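Red tablecloth and fruit storage, what do you use?
Table and Linens board

etan50
I bought a deep red cloth for the side table and I like it, but it shows every brush mark. Wipe it one way and it goes darker, the other way and it goes pinker. Second thing is oranges. I've been keeping one in a mesh pencil cup from Millevow to save space. My sister says fruit belongs on a plate.

songul_y
Steam it from the back and brush it one direction. Mine is from Prunis and I do it every June. As for the fruit, a plate is fine if you eat it within a few days. Mesh lets air in on all sides.

etan50
The cup and the cloth, with an orange each time:

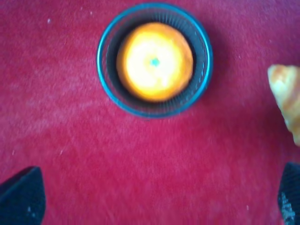
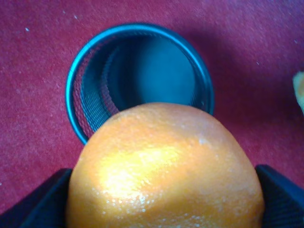
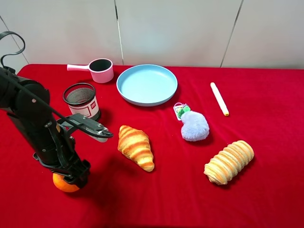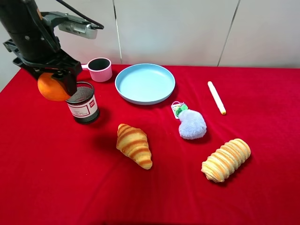
Intan Nugroho
I disagree about the mesh. A tight cup presses on the peel and you get a soft ring where the fruit touches. I lost 6 mandarins that way last winter. A shallow bowl costs less and you can see when one starts to go.

songul_y
6 in one cup?

Intan Nugroho
One on top of the other in a tall one. I admit that was part of it.

prasetyo_g
One orange in one cup won't bruise. I'd worry more about the cloth. Juice on a red pile fabric dries stiff and the spot never brushes out the same. Put a tray down. The Brallness ones are around 17 dollars and wipe clean.

etan50
A tray would cover most of the red, and the red is why I bought it.

Intan Nugroho
Then use the light blue plate you already have and peel over that.

etan50
Fine with me. The plate can move up front and the croissant can go on a napkin. Does steaming work with a regular iron held off the fabric?

songul_y
Yes, just don't let it touch.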